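Open House at the Fleletti Center

We finally made it to the Fleletti Center's open house in November, and I came home so fired up that I'm typing this with my coat still on. If you don't know the place, it's the old Brurnix shoe factory down by the tracks, built in 1907 and now home to a drop-in program for teens and young adults who don't have a steady place to live. The open house doubles as their fall fundraiser. Doors opened at 4 PM and we were in line by ten till.

The building

What a building! They kept the big factory windows and the old freight elevator (it doesn't run, but kids have painted the inside of it floor to ceiling, and you can step in and look). The first floor is one long room with a kitchen at one end and couches at the other. Showers and lockers are down the hall. Each locker has its own key, and our guide told us that was the very first thing the young people asked for when the center was being planned, ahead of the game room, ahead of wifi. I thought about that the whole way home.

Upstairs is the study room, with a wall of donated test-prep books and a phone charging station that was full when we walked by. The tour went in small groups and took half an hour, and the staff answered everything we threw at them, including my long string of questions about bus passes. They hand out 300 a month in winter and still run short.

The supper

Supper was chili, cornbread and a sheet cake, all made in the center's own kitchen by the Shehata Café crew. The café is the job training side of the program, and on regular weekdays it sells lunch out of a side window. I had two bowls. There was a bean version too, with a lot of lime in it, and I liked it better than the beef — I asked for the recipe and was told to come back for lunch and ask again.

The music

A four-piece called Zerex played on the loading dock, mostly old soul songs with one polka thrown in for the crowd by the pie table. They had the volume right, so you could still talk. By six there were people dancing in their winter boots. A couple of the young people from the program got up and read poems between sets, and the second one got the loudest applause of the night.

The linen drive

One corner was set aside for the linen and clothing drive. Twin sheets, bath towels and new socks are what they need most. Please don't bring pillows, they have no place to store them.
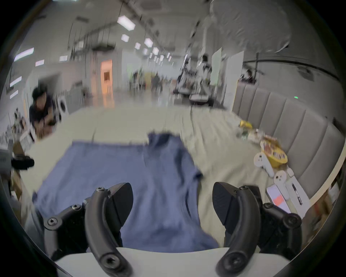
The raffle and the total

The raffle was a dollar a ticket, with baskets from shops up and down the street. I put all my tickets on the bakery basket and lost, as I do every year at every raffle. Later in the evening they announced that the goal was $3000 and that 600 raffle tickets had been sold already, with the pledge cards still to be added up. The money goes to emergency motel nights and the winter bus passes.

If you want to go

The next open house is in the spring, and the café window is open at lunchtime until then. Park behind the building, where there's plenty of room, and use the ramp door on the left. Bring small bills for the raffle and get there before five if you want cornbread.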